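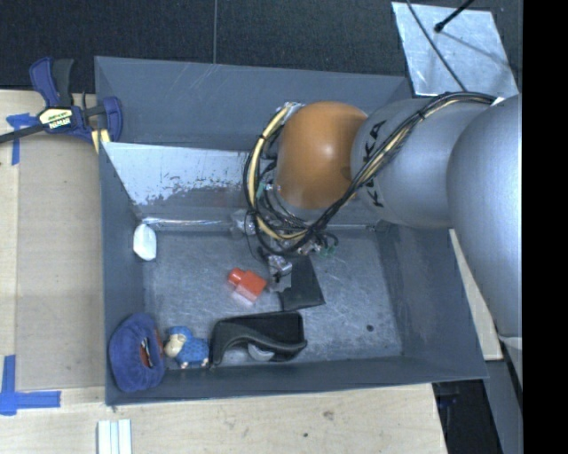 # How to Oil a Beech Worktop

My kitchen worktop is beech, and in the first year I ruined it a little with too much oil. It stayed sticky for weeks. After that I asked Elaine Aguiar, who sold me the wood, and this is the method I use now every February.

## What you need

- Sandpaper, grit 80 for stains and grit 240 for finishing
- Raw linseed or tung oil, food safe
- Two or three cotton cloths without fluff
- A bowl of water

## Steps

1. Take everything off the worktop and wash it with a little dish soap. Leave it to dry overnight.
2. Sand only the dark stains with the 80 paper. Then sand the whole surface with the fine one, always along the grain.
3. Wipe with a damp cloth. The wood will feel rough when it dries -- sand once more, very lightly.
4. Pour a small amount of oil on a cloth and rub it in. Do not pour on the wood directly.
5. Wait 20 minutes, then wipe off all the oil that is still on top. Press hard. This was my mistake the first time.
6. Leave it until the next day and repeat. New wood needs five coats, old wood is happy with two.

Put the used cloths in the bowl of water, then spread them flat outside to dry. A cloth with linseed oil can start to burn by itself if you leave it in a ball.

## Around the sink

The end grain near the sink drinks much more oil than the rest. I give it one extra coat, and I also oil the underside of the cut-out, as far as my hand can reach.

## If it is still sticky

Rub it with a cloth and a few drops of fresh oil, wait 5 minutes and wipe dry. If this does not help, sand it back with the fine paper and begin again from step 3.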